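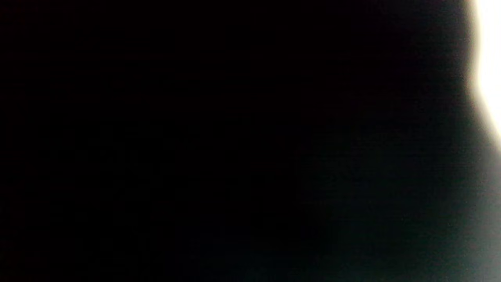

3. 食器の片付けは機械に任せられるか

担当:Ji-hoon Jin、Verena Ortner

前章の洗濯物に続き、本章では食器を水切りかごから棚へ戻す作業を扱う。この作業を選んだのは、Taltance社の紹介動画で「すでに解決済み」とされていたからである。私たちは最初からこの言い方を疑っていた。

3.1 方法
手持ち式グリッパーで人が集めた作業記録2,475件を学習に使い、Lirnovの腕型機で400回試した。皿、椀、マグカップの3種類に限り、包丁とガラス器は除外した。これだけでも実際の台所よりかなり甘い条件である。

3.2 結果と考察
平皿を1枚だけ置いた場合はおおむね運べた。しかし皿が重なると、2枚まとめてつかむか、手前で止まるかのどちらかになることが多かった。椀を伏せて置くだけで失敗が増えたのには、正直がっかりした。

手先のカメラに頼る方式にも疑問が残る。レンズのすぐ前に物が来ると画面はほとんど黒くなり、端に白い光が残る程度で、何が写っているのか人間の目でも判別できない。人なら指先の感触で続けられるところだが、今回の構成に触覚センサーはない。

指導のEgger先生からは「記録を増やせば改善するのでは」と指摘を受けた。可能性は否定しないが、2,000件を超えた後の伸びは小さく、私たちは懐疑的である。

3.3 残った課題
・重なった皿の分離
・視界がふさがれたときの動作の決め方
・9月の再試験で使う棚の高さ(Marti製の棚は未測定)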